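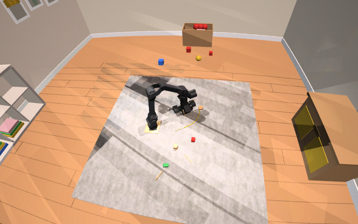
Hi, and welcome to Cunasstead! I run a small robot learning lab out of two rooms above a bike shop in Gredham, and this page is where I try to explain what we do all day.

Short version: we teach robot arms to tidy up, and we do nearly all of the teaching in simulation. I came to this from furniture design (long story), so I care a lot about rooms. Most of the simulated worlds I saw when I started had one gray table and one cube in them. Fine for a first try, but my own living room floor has never looked like that, and I bet yours hasn't either. So our made-up rooms get rugs, shelves, pictures on the wall, a cardboard box with balls in it, and small stuff all over the floor. Cubes are easy. Thin sticks and floppy yellow strands are where it gets fun, and by fun I mean I've lost whole evenings to them.

The software that builds the rooms is called Skitik. You give it a floor, a pile of objects and a few rules, and it makes you 1000 different versions, with the light, the rug pattern and the clutter all shuffled. The part that learns is called Xenos. Xenos starts out by copying moves I steer myself, and then it practices on its own in every one of those rooms.

Our main result so far is pretty simple to tell. We trained one copy of Xenos in a single tidy room for 1000 practice runs. We trained a second copy with the same number of runs, spread over the shuffled rooms. Then we put both in 8 rooms neither had ever been in. The first copy cleared the floor in one of them. The second did it in 6! I ran the whole thing again in September with new rooms, mostly out of disbelief, and got the same score. The two it failed both had strands lying right up against something else, and the gripper kept going for the wrong thing. I'm working on that now, and I don't have a good answer yet.

We haven't moved any of this to a real arm. That's next, and I expect it to go badly for a while, mainly with the lighting and anything bendy.

If you want to try Skitik in your class or your own lab, write to me through the contact form and tell me what kind of room you need. Kitchens are half done. Please don't ask for stairs :) I usually answer in the morning, before the simulations from overnight need looking at.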